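Stillitik Sandwich Set: README and data card

Maintained by Zohreh Shahbazi. Last revised March 1, 2026.

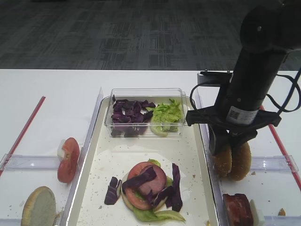 Hello, and thanks for downloading this. The Stillitik Sandwich Set is a collection of teleoperated demonstrations in which one robot arm puts together sandwiches and burgers from ingredients laid out on a table. I started it because I wanted examples of soft, slippery, uncooperative objects for my own imitation learning work, and most of what I could find involved blocks and mugs. Food seemed like the obvious answer, and it has kept me busy (and well fed, although please see the note on eating the props) ever since.

What you get

The release holds 612 episodes. Of those, 131 are marked as failures and kept in on purpose, in their own folder, with a short written note on each one. The rest run from the first pick to the top bun going on. Every episode comes with the fixed camera view, the joint positions, the gripper opening, the operator's commands and a one-line instruction in plain English, such as "put the cabbage on the ham" or "finish the burger".

The older Lalard episodes, which some of you will remember from the first release, have been taken out. They used a different table height, and mixing them in did more harm than good. If you still need them, write to me and I'll dig them up.

How the table is set

There's a white tray in the middle where the building happens, and clear plastic compartments at the sides for the larger ingredients. The shredded vegetables live in a divided container at the back of the tray, within easy reach of the arm. I tried giving them a spot at the side as well, and spent a whole afternoon picking lettuce out of the joints of things, so at the back they stay.

The usual ingredients are burger buns, lettuce, purple cabbage, tomato and ham. Not every episode uses all of them. The order of the fillings varies too, and the instruction file gives the order the operator was asked for, even where the operator then did something else. The order that was carried out is in a separate column called built_order. Please use that one if order matters to you. I got this wrong myself for most of November and had to retrain everything, which was a grumpy couple of weeks.

Colour and lighting are left as recorded. I haven't balanced anything between sessions, so a tomato on one day may be a slightly different red from a tomato on another. If you'd like it evened out, do that on your side and keep a copy of the originals.

How an episode is recorded

The operator sits to one side with the leader handset and drives the arm directly. We record at a steady rate from the moment the operator presses the pedal until they press it again. There's usually a little pause at the beginning while they settle their hand, and I've left that in, as trimming it by hand introduced more mistakes than it fixed. The script trim_idle.py will cut it for you if you prefer.

Operators were asked to work at a comfortable pace and to correct themselves if something slipped. A bun that rolls and is picked up again counts as a success, with the recovered flag set to true. These are my favourite episodes in the whole set, and in my hands they've been worth more to the policy than the tidy ones.

Between episodes the tray gets a quick going over, and that's all it gets. Crumbs and stray bits of cabbage build up through a session. I went back and forth on this! In the end I decided that a real kitchen bench has crumbs on it, and a model that has only ever seen a spotless tray is in for a shock.

Labels

Each episode is split into steps: reach, grasp, carry, place, release. The step boundaries were marked by one person and checked by a second. Where they disagreed, the second person's mark was used and the disputed flag was set. You'll find most of the disputes around cabbage, where it's quite hard to say when a grasp has finished and a carry has begun, with shreds dropping off all the while.

Bun placement has an extra field, tilt, with values flat, leaning and fallen. It was added late and is blank in the earliest sessions. Blank means nobody labelled it, so please don't read it as flat.

Splits

I hold out 200 episodes for testing. They were chosen by session, so that no session appears in both training and test. If you make your own split, I'd strongly encourage you to do likewise. Neighbouring episodes often share the same tomato.

Baseline

A small policy called Meireles is included in the baselines folder, along with its training settings. It does nicely on buns and ham, passably on tomato, and rather poorly on anything shredded. I'm not putting a leaderboard here, and I'd be pleased if you treated it as a starting point for checking that your loader works. The config is set for 3000 training steps, enough to tell whether the data is reaching the model the right way up.

Loading the files

Install the Jeklow reader from the tools folder, point it at the root directory, and call open_set(). It will complain if a file is missing and tell you which one. Video is decoded as you go, so the first pass is slow and later passes are quicker if you leave the cache switched on.

Known problems

The gripper opening drifts slightly over long sessions. A corrected column is supplied next to the raw one.

A handful of instructions say "salad" where they mean lettuce. I've left the wording alone, as people do talk that way.

All of the episodes use the same arm and the same style of gripper. I wouldn't expect a policy trained only on this to carry over to different hardware without some extra work.

Eating the props

Please don't. If you're recording your own episodes to go with these, keep a separate loaf for lunch and label it clearly.

Licence and contact

Free for research and teaching. For commercial use, ask first; I'm friendly about it. Corrections are very welcome, especially to the step boundaries, and the easiest way to send one is to edit the labels file and mail me the changed rows with the episode numbers in the subject line.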